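Sonditia - Handling Cell Conversion, Carroll Site
Gallery and notes
Posted 2024-05-10 by Ajith Poduval

The returns line at Carroll takes in used network equipment, checks it, resets it and sends it back out. Until this spring all of the handling was done by people at benches. Part of it is now moving to automatic cells, and the data those cells are trained on comes from the same bench staff, working with hand-held grippers in place of bare hands. This page covers what has changed in the jobs. Cell layout and safety documents are kept separately on the Geltach project pages.

Scope of the change

The line has 7 stations. Unpacking, cable removal, placement for test and repacking are in scope for automation. Fault diagnosis, cosmetic grading and customer queries are not. The test station itself has been automatic for years and was left alone, apart from a new fixture that accepts units in either direction.

The first cell was accepted in April. It does placement only. A person still removes the cables, because loose cable was the main cause of failed picks during trials at Skarkbridge and we did not want to carry that problem into a second site.

What the bench staff do now

A recording shift is split into blocks. In each block the operator repeats one handling task with the gripper: pick, turn, place, release. The unit is then put back in a different position and the task is done again. The target for a full set is 200 usable runs per product type. The last set closed at 213, and the extra runs were kept.

The work is slower than normal bench work. A person used to handling a router by feel has to get used to doing it through two fingers and a grip, and the first day is usually spent on grip angle alone. Operators who had done years of repacking were not faster at the start than new hires, but they were better at choosing where to take hold of a unit with antennas fitted. Their choices are now written into the work instruction for that product family.

Changes to the job descriptions

Recording is paid at the same grade as test, one step above repacking. It was first listed as a temporary duty. After discussion with the shift leads it was made a regular one, with its own training record. No one is scheduled for more than 3 recording blocks in a shift, and blocks are not placed back to back. Wrist strain was the concern here. The tool is heavier than it looks and the weight sits forward of the hand.

Output targets are suspended for anyone on recording. This took longer to agree than anything else in the project. The planning system had no way to book a person to the line without counting units against them, and for the first weeks the shift leads corrected the figures by hand at the end of each day. There is now a separate booking code.

Two repacking positions were not refilled when the people in them moved to test. That is the full effect on headcount so far. The second cell, for repacking, will have a larger effect, and the site has been told so in writing.

What went wrong

Early runs were recorded on a bench cleared of everything except the unit. The cell then performed well on a clear bench and poorly on the line, where there are cables, packaging and tools within reach. The later sets were made on ordinary work surfaces with ordinary clutter. Pick failures dropped enough that the fixed guide rails could come off the placement table, which also gave the operators their elbow room back.

A second fault was ours. The instruction said to grip "at the body" without saying which part, and the two shifts read it differently. The result was a set with two grip styles mixed together. It was sorted out afterward, but the sorting cost more time than the recording had.

At the work surface

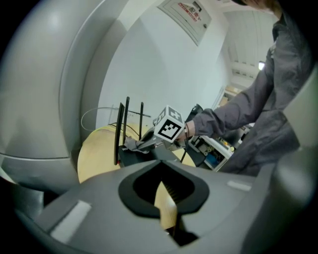

Gripper work at a router with its antennas upright. The fingers are kept low over the table and the white marker cube is mounted on the tool.

A comment from Carroll, left under the first version of this page, asked for something to be added: the recording blocks are fine, but the person doing them should be able to see afterward what the cell made of their runs. At present the files go off to Geltach and the next thing the bench hears is a pass or fail on the whole set. The same comment pointed out that a failed set looks bad on a training record even when the fault was in the instruction.

Both points are accepted. From the next set on, each operator will get a short list of rejected runs with the reason for each, and a set that fails because of the instruction will not be entered on anyone's record. The mixed-grip set has already been taken off.

Open items

- Lighter tool body. Geltach has a version on trial at Skarkbridge. The balance point is closer to the hand, but the finger opening is narrower and does not suit the larger units.
- Table height. The current surfaces are fixed. Taller operators bend forward for the whole block, and adjustable stands have been requested.
- Cable removal. Still manual at Carroll, with no date for a change.
- Training for test. Four repacking staff have asked to move across. Places are given by date of request, and time spent on recording counts toward the required hours.
- Night shift. Recording is days only for now, which shuts the night team out of the higher grade. The shift leads have asked for one block per night on a trial basis.

Questions about the booking code go to the shift leads. Questions about the work instruction go to Ajith Poduval at Sonditia.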